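Workshop Tips: Keeping a Two-Finger Gripper Happy

I love a morning that starts with a clean gripper! It takes me 25 minutes with a coffee nearby, and the arm feels like a new machine for the rest of the week. These are the habits I've picked up at the Pestance workshop, most of them from Kamran Shokri, who could do the whole job with his eyes shut.

Park it open. Spread the fingers as wide as they'll go before you cut the power. You want room for a brush and for your own knuckles, and both pads facing you. Then hit the stop button and wait for the arm to settle before you reach in.

Go around the screws. Every joint has those round silver heads, and they do like to creep. Put a short driver on each one and feel for movement — snug is plenty. I put a dot of paint pen across the head and onto the black segment, so next time one glance tells me if anything has turned. Lepik paint pens hold up nicely, even to alcohol.

If you run two arms, do them as a pair. One always gets the heavier work, and it's so handy to compare a tired joint with a fresh one.

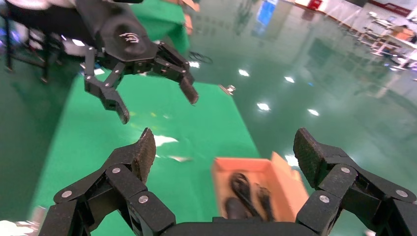

Both grippers open. Check the screw heads on each finger, then do the other arm.

Brush, then wipe. The pads are textured, and that texture loves cardboard dust. A dry toothbrush first (always dry!), worked along the grooves and then across them. Follow with a lint-free cloth and a tiny bit of alcohol. Skip anything oily. I once used a furniture spray and dropped parts until Thursday.

Worn pad? Don't toss it yet. Rub it lightly with 600 grit paper, a few strokes, and see if the grip comes back. If the pattern has gone smooth in the middle, it's time for a new one. Change both sides together so they wear evenly.

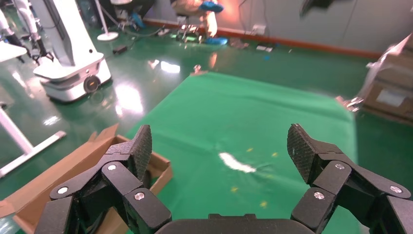 Plenty of room between the pads, and the grip pattern is easy to get at.

Put down a mat. A bright one in a solid color is wonderful for this. Small screws show up right away, and the floor finish stays nice. Shake it out now and then, and smooth the wrinkles so nothing rolls into a fold.

Keep a box within reach. Any small cardboard box will do for cords and odds and ends. Chiến Cao writes the date of the last pad change inside the flap of his, and I've happily stolen that one.

Finish with a slow test. Run 11 open-and-close cycles at 20 percent speed with nothing in the fingers, and listen. A click in the same spot each time usually means a screw you missed. Once it's quiet, try a soft pick on something cheap, like an empty Boneck carton, before you go back to full speed.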